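Steltine Family Sleeping Mat, Double
Camp Sleeping > Mats and Pads
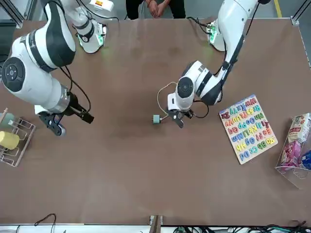 If you've ever spent a night on a camping trip with a four-year-old's knees in your back and a root under your hip, you'll know why we got so excited about this mat. The Steltine Double is a self-inflating mat wide enough for two adults, or one adult and two small kids who refuse to sleep anywhere else. It's thick, it's quiet, and it rolls up small enough to go behind the front seat of an ordinary car.

We've stocked Steltine mats at our Ivville store since the single came out, and the double is the one people kept asking for.

What it's like to sleep on

Soft on top and firm underneath. The foam core runs the whole length of the mat, so there's no cold stripe down the middle the way you get when you push two singles together (we've all woken up in that gap). The top fabric is brushed and doesn't squeak when somebody rolls over — a bigger deal than it sounds when there's a baby asleep three feet away.

Kavitha Kaimal from our Hernport store took hers to the lake with her twins and slept until seven. She has been telling everyone about it.

Setting it up

Unroll the mat, open both valves and leave it alone while you put up the rest of the tent. The foam pulls in most of the air by itself. Top it off with a few breaths, or use the pump sack if you want it really firm, then close the valves. The very first time, give it a couple of hours. It's been squashed in a box and needs to wake up!

To pack it, open the valves, fold the mat in half lengthwise and kneel your way along it as you roll. Kids love this job. Roll it twice: once to push the air out, then again with the valves closed after each push so it stays flat.

Details

Size: fits most three-person tents and larger
Weight with stuff sack: 2,000 grams
Fill: open-cell foam and air
Valves: two, one-way, with screw caps
In the box: mat, stuff sack, pump sack, two straps, repair patches
Colors: moss, slate
Stock number: 154

Looking after it

Wipe it down with a damp cloth and a drop of dish soap. Let it dry fully before it goes away for the winter, and store it unrolled with the valves open if you have the room. Under a bed is perfect. Please don't put it in the washing machine, and keep it well away from the fire ring and the camp stove, as one spark will go straight through the fabric.

Small holes are easy to fix with the patches. If you can't find the leak, pump the mat up hard and brush soapy water over it until you see bubbles.

Questions we get

Is it OK for babies? No, please use a firm, flat travel crib for babies. The mat is too soft for them to sleep on safely.

Can I use it with the Gounder fitted sheet? Yes, the double size fits snugly and stays put.

Will it work on a cot? It's wider than a single cot, so it hangs over the sides. The Steltine Single is the one you want for that.

Does it need a ground sheet? Inside a tent, no. Under the stars, yes — pine needles are sharper than they look.

Pickup and returns

In stock at Ivville and Hernport. You can try one out on the floor at either store, shoes off, and bring the kids. Unused mats can come back within 30 days with the straps and sacks. For anything about repairs, ask for Kyrylo Nazarenko at the Ivville service desk.

Page updated July 4, 2026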